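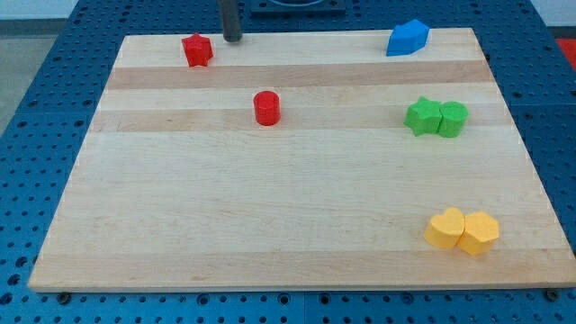

桌面推移分拣是一种台式机器人作业方式：机械臂末端装一根立杆，杆端悬在工作面上方，贴着物件侧面把它推到指定位置，全程不抓取。这种方式多用于扁平或短柱形的小件，如积木、拼图块和教具配件，常见于玩具与教具行业的配套、检验和装盒前整理工序。

与夹爪相比，推杆结构简单，换件时无需更换指尖，但不能把物件叠放或翻面，对台面的平整度和摩擦也较为敏感。作业台一般采用带孔台板，便于用螺栓固定底座和限位件。

应用

教具制造商勒戈夫（Le Goff）在莱夫索普（Levthorpe）的工厂自3月起在配套车间试用这种设备，控制软件名为Wudance。该车间此前全部由人工按颜色和形状归组，每班19人，每套教具最多含17种块件。试用期间启用2个工位，由操作员以短句下达指令，例如把同色的两块并到一起，或把某一块移到木板一角。软件根据俯视画面识别块件，再规划推移路线。

对岗位的影响

工位启用后，每班人数没有变化，分工则有调整。原来的归组员中，一部分转为看台员，负责补料、下达指令和处理卡滞，其余仍在人工线上。看台员上岗前须完成176学时的培训，内容包括急停操作、相机标定和指令用语。厂方为看台员单列了工资等级，人工线的计件办法未变。

工人反映较多的变化有两项。一是重复性的手部动作减少，腕部和拇指的负担有所减轻；二是注视屏幕和等待的时间增加，部分人认为这比手工归组更容易疲劳。车间后来改为看台与手工轮换，每次看台不超过半个班次。熟练归组员凭手感挑出毛边和缺角的做法无法由推杆完成，这道检查仍由人工承担，并移到归组之前。

指令用语起初也引起过争议。车间里的老工人习惯用俗名称呼块件，软件的词表则采用图纸名称，两者对不上时设备会停下等待确认。此后词表收入了多于一半的俗名，其余统一改用图纸名称。

局限

块件紧贴在一起时，推动其中一块往往会带动另一块，需要先将其分开。靠近木板边缘的块件可操作的方向较少，通常只能向内推。与台面颜色接近的块件较易漏识。

参见

法尔塔德（Faltard）推杆、协作机器人、人工分拣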